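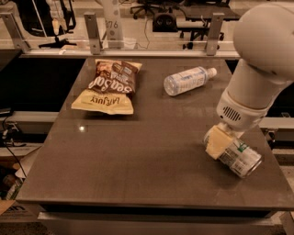 Femach 415 folding table: long-term review

The Femach 415 is a height-adjustable folding table sold through Gosadance in a single size and two colours, grey-brown and white. I bought the grey-brown version in February as a second work surface for a spare room that also has to take guests. It has been used most days for sewing, paperwork and meals. This review covers assembly, stability, surface wear and the folding mechanism.

Assembly

The top arrives fully finished, with the leg frames in a separate carton. Each frame fixes to the underside with machine screws into threaded inserts, a better arrangement than the wood screws used on the older Kedeter table it replaced. The supplied hex key is short and rounds off under moderate load. Use your own. The instructions show the hinge brackets mirrored in one drawing, and fitting them that way leaves the legs unable to lock. The bracket with the stamped arrow goes on the side nearest the release lever.

Stability

At the lowest setting there is no perceptible movement across the width and a small amount along the length. At the highest setting the lengthwise movement becomes noticeable. Typing is fine. A sewing machine at full speed sets up a sway that will travel a pair of scissors towards the edge over a long seam. Tightening the hinge bolts reduced this by perhaps half, and they needed doing again after two months.

The feet have screw levellers with enough travel for an uneven floor. They are hard plastic and slide on timber. I fitted felt pads, which made the sliding worse, then rubber cups, which fixed it.

Surface

The coating is smooth and low-sheen. Pencil, tea and tomato sauce all wiped off with a damp cloth. Permanent marker needed methylated spirits and left a faint dull patch visible in low side light. A hot mug left no ring. I have not tested it with anything hotter and the manual advises against it.

Fine scratches show less on the grey-brown than on the white sample in the Gosadance showroom. Crumbs are also harder to see, so it pays to wipe the whole top after eating. The edge banding is tight on all sides except one corner, where a gap has opened just wide enough to take a fingernail.

Folding

The release lever is metal and works with one hand. Folding the second leg frame takes two, as the catch must be held open while the frame swings past it. Folded, the table stands on its long edge and fits behind a door. There is no carry handle. A Bataineh strap kit fits with minor adjustment, but the buckle rubs on the coating unless it is turned outward.

Value

I paid just under $400 delivered. The equivalent Kedeter is cheaper and lighter, with fixed-height legs and a thinner top that bowed under a printer. If you never change the height, the Kedeter will do the job at the low setting. For mixed use the Femach is worth the difference - provided someone is prepared to retighten the bolts.

Warranty is 3 years on the frame and one on the surface. Spare levellers and catches can be ordered separately. A replacement catch I ordered came in a plain envelope without its spring, and the spring followed two weeks later.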